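5/14/19
Bench notes, Dundatov line, Wutetside shop

Second week of having the two-arm unit's software on our desks before the hardware lands. Writing this down while I'm still annoyed, because by Friday I'll have talked myself around.

Management wants the Enell cell doing the small-parts trays by fall. The slide from April says 92 percent of picks with no one stepping in. I asked 92 percent of what, and got told it was over 500 simulated runs. Fine. A simulated tray doesn't have a bent corner or a label peeling off it. Ours do, every shift.

What I did today: ran 100 starts from the Quách script with the default house room, since our own floor plan still isn't loaded. Changed nothing except the random seed. Saved the log to the shared drive under my initials. Did not tune the grip force, will do that when somebody tells me which fingers we're buying.

Things that bother me, no special order.

The job description that went around has "cell attendant" where it used to say "tray packer." Same pay grade. The attendant clears faults, restarts the arms and signs the sheet. So the person who used to set their own pace now waits on a light. I tried it for an hour at the monitor and got sleepy, then missed a fault by a good stretch. I don't know how you do eight hours of that. The packers I talked to at lunch asked the same thing before I could bring it up.

Also the training. They get 8 hours total, half of it slides. I've had two weeks and still have to look up the restart order.

Views from today's runs, gripper and body: 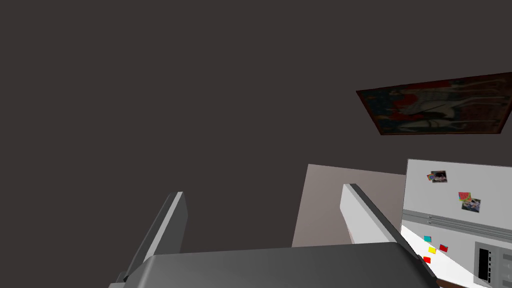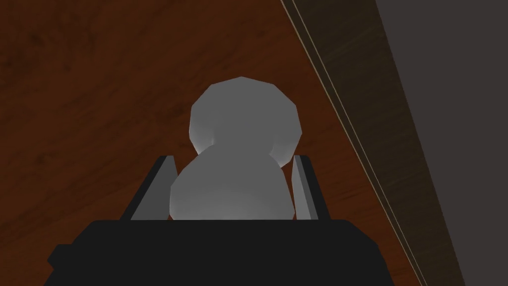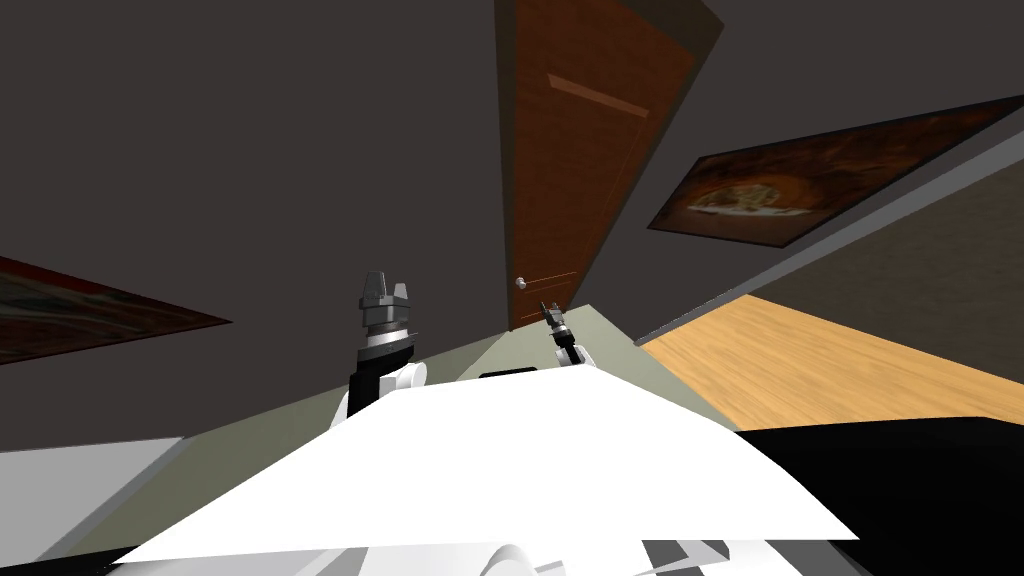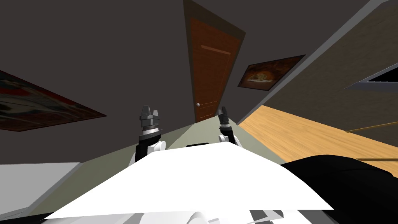
Asked again about having two of the packers sit in on the sim work. They know which parts roll and which ones stick together, and right now that knowledge isn't in any file we have. Answer was "phase two." I have not seen a phase two on any schedule.

To be fair to it, the heavy bins by the dock are a real problem and I would hand those to a machine tomorrow. Two people on light duty this spring. But the bins aren't in the Enell quote. The trays are, and I suspect that's because trays are easier to demo.

To do: get the floor plan in. Find out who signs the sheet when one attendant covers two cells. Rerun the same seeds with the arms slowed down and compare the logs. Ask for the raw fault list behind the April slide, in writing this time.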